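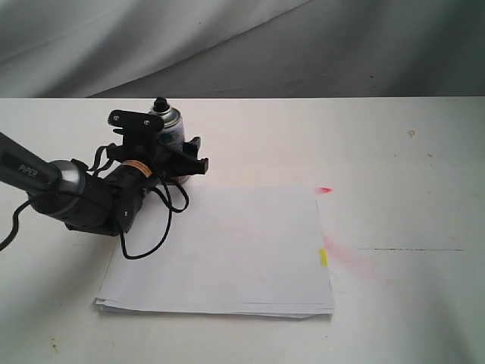 From: Zsolt Balogh
To: bindance-users
Date: March 17, 2018
Subject: Re: [bindance-users] Vemska rejects every grasp candidate after upgrade

On the list, someone wrote:

> We moved from the old perception node to Vemska 2 and the planner
> now returns an empty candidate set on about half the cycles. The
> object is a spray can, upright, on a white table with a cloth
> behind it. The arm homes, moves to pre-grasp, then Bindance prints
>
> no_candidates: target cloud intersects tool volume
>
> and backs off. Widening the workspace box made no difference.
> Turning off the tool collision check makes the message go away but
> I do not want to run like that. Is the hand-eye calibration the
> first thing to suspect? We redid it twice.
>
> Also, unrelated or maybe not: the fixed camera now reports a
> second object where there is only paper. It did not do that before.

I would leave the calibration alone for now. A bad hand-eye transform shifts the whole target cloud by a constant offset in the wrist frame. What you describe is a cloud that sometimes has finger points in it, and that comes from the self mask.

Vemska 2 no longer ships a static finger mask. The old node had a bitmap per gripper, drawn by hand, and it was generous by a wide margin. The new one renders the finger meshes at the reported opening and masks the result, which is tighter and lets you keep depth closer to the tips. It also means the mask is only as good as the opening value at the time of the exposure. If the joint state is stale the mask is drawn for fingers that are somewhere else, and the uncovered strip goes into segmentation as foreground.

The case to test first is closed fingers over bare table. It has a known answer: after masking, the segmenter should return nothing.

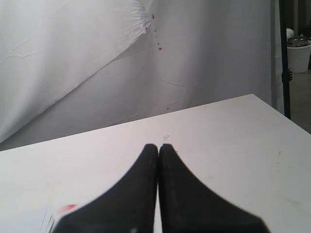 Wrist camera, gripper at or near closed, no object held. Expected output is an empty cluster list.

In a view like this the fingers take up a lot of the image and are the darkest thing in it. Any error along the contour gives a strip of dark pixels against white, and a colour-assisted segmenter will keep that strip every time. Note also that the outer edges near the bases are slightly out of focus. The rendered mask has a hard edge. We dilate by a few pixels at the tips and more toward the base; the parameter is mask.dilate_base and its default is too small for close-mounted cameras.

Small marks on the table and cloth should not matter. They have no height, or they sit behind the far plane. If they show up as clusters your min_cluster_points is too low, and I would fix that separately.

Steps, in the order I would do them:

1. Log the age of the joint state used for each mask. Jella publishes the opening on its own topic, and with default settings it only republishes on change, with a keepalive of 400 ms. The mask renderer takes the last value it has. Set jella.opening.publish_always to true.

2. With the fingers closed, record a run and replay it through the masker alone. On our cell I got 614 frames, all with an empty cluster list once step 1 was done. Before that the failures were bunched just after each open or close command.

3. Put the can back, close to the tips but not between them, and replay again. Look at the cluster, not the candidate list.

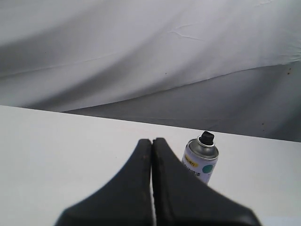

4. Check what the mask does to a partly hidden target. When a finger overlaps the lower body of the can, the cylinder fit has only the upper part to work with, and that part includes the shiny dome and the rim, where depth tends to be poor. The fit then comes back too wide or tilted, and a tilted cylinder can poke into the tool volume even with a perfect mask. Set fit.axis_prior to vertical for upright cans. If you run the Rácz fitter instead of the built-in one, the same option is called upright_only.

5. Only then look at the collision padding. Please leave the check itself on. The message you see is the check doing its job on bad input.

If step 2 gives you clusters that are offset from the contour by a constant amount in every frame, including when the fingers have not moved for a while, I was wrong and it is calibration after all.

On the second question -- yes, related, in that it is the same release.
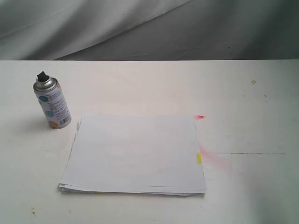 Plane removal in the fixed camera pipeline changed from a single tolerance to a per-region estimate. It fits the table in tiles and takes the inlier band from the local residual. A flat object with real thickness falls outside that band now, where the old tolerance swallowed it. A stack of sheets with the edges fanned out at the left and bottom is a bad input for this, as the boundary is neither the table nor a clean step. The yellow tab on the right side does not help either: it is a strong colour edge, and with colour_weight at the default it can anchor a cluster that then grows over the paper. Two ways out. Set plane.min_object_height above the thickness of your stack, or draw an ignore polygon for the paper in the workspace file. I use the first. The can is so much taller than the paper that there is no risk of losing it. Lowering colour_weight alone will probably not be enough, and you will want it later if you ever have to separate two cans that touch.

The ignore polygon is in table coordinates, so it needs redrawing if the paper moves. There is a bug where polygons with more than 400 vertices are silently dropped, which only bites if you export one from the drawing tool without simplifying it. A fix is in the development branch and should be in the May release.

If you post the log from step 1 I can look at it. The age column and the opening column are enough, please do not attach the whole bag.

Zsolt

--
bindance-users mailing list
Replies go to the list by default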